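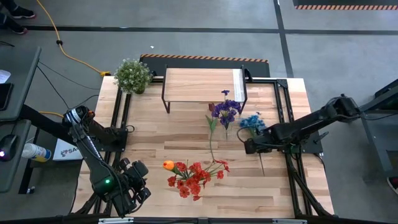
Purple, blue and red artificial flowers laid out on a butcher-block table, with a potted plant at the corner.

Home | Opinion | Letters | Houses | Subscribe

Print this page | E-mail this article

Reading time: 2 minutes

Keep the fake flowers, but put them away sometimes

By Intan Lumenta

My mother kept a bunch of cloth roses on the hall shelf in Fliltthorpe for 30 years. They began red and finished the color of weak tea. When we cleared the house in June, my brother threw them out without asking anyone, and I found I had no objection. I hadn't looked at them since I was a girl.

I bring this up as a person who likes artificial flowers and buys them. The usual complaint is that they are a lie. I don't think that holds up. A painting of a tulip is not a lie, and neither is an orange tulip on a stiff stem that came out of a bag. People who visit my apartment in Kondgate know what they are looking at.

My complaint is with how we use them. We put them in a vase the day we bring them home and we never move them again. Real flowers force a decision on you every week. The water goes bad, the petals drop, and you have to choose what goes there next. With the artificial kind, that choice is made once and then forgotten. After a few months they are part of the wall.

So I would like to see people treat them more like table linen. Own several kinds. Keep them flat in a box or a drawer. Take them out, lay everything on a table where you can see all of it, and pick. Purple with blue is good in winter. A spray of small red blooms needs very little else, and I would give it a vase to itself. A single tulip does better in a narrow bottle than in the middle of a crowd.

The laying out matters. Most bad arrangements I see were built stem by stem, straight into the vase, by someone who couldn't see the whole lot. On a plain wood surface you notice that one stem is far too long, or that two of the reds fight each other.

A neighbor of mine, Mrs. Yousafzai, disagrees with all of this. She says that the point of a flower that lasts is that you can leave it alone, and that if she wanted a chore she would buy carnations. It is a fair point. She also dusts hers, and most people don't.

I would add one living plant to the shelf, something small and bushy. It gives you a reason to go over there with a watering can, and while you are there you will see the dust on the others. Wipe them with a damp cloth, or put them back in the drawer until spring and leave the shelf bare for a while.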